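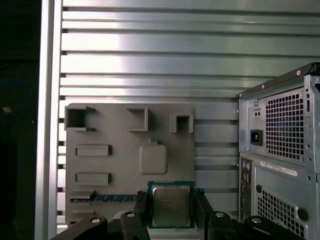 Mock motherboard

A mock motherboard is a plain stand-in for the main circuit board of a computer, used for practicing how parts go together. It carries the general shapes of a real board, such as port housings, slots and a square pad where a socket would be, and leaves out the wiring. Many are 3D printed, often in a single color, and they turn up in repair classes, school workshops and assembly practice of all kinds, wherever people would like to get their hands used to the work before they touch anything expensive.

Form

The usual mock board is a flat rectangle with rounded corners, and its raised features are simplified a good deal. Port housings tend to sit along one edge as open boxes of different sizes, much as the connectors do at the back of a desktop computer. Long, narrow blocks take the place of memory or expansion slots, and a raised square with softened corners may suggest the processor socket or chipset. Boards can be laid flat on a bench or mounted upright against a wall or panel, and the upright position is a fair bit harder on the beginner, who can no longer count on gravity to keep a part where it was put.

Some makers keep the whole board plain and add color only to the loose pieces. The Annan pattern, a favorite in small workshops, is printed in gray and comes in 7 separate files, so that a worn slot block can be replaced without printing the entire plate over again. The larger Iltamska pattern has 15 raised features and takes a good long evening to print.

Use with processors

Processors are among the parts most often practiced with. Many desktop chips have a silver metal heat spreader on top, with printed text on its face, set on a thin green substrate that shows as a border all the way around. The chip is best held by two opposite edges, which keeps fingers and tools away from the contacts underneath. Old or dead processors serve very nicely for this, and a patient collector can gather a whole drawer of them for very little money.

Learners generally begin by picking up the chip and turning it the right way around, and only later try to bring it squarely to the pad. The Cirkik workbook, well loved by evening classes, gives 47 short exercises of this sort and saves memory modules for its second half.

Care

Printed boards are best kept out of hot cars and sunny windows, where they may warp. Dust settles in the open port housings and comes out easily with a soft, dry brush.

See also

Computer assembly
Heat spreader
Expansion slot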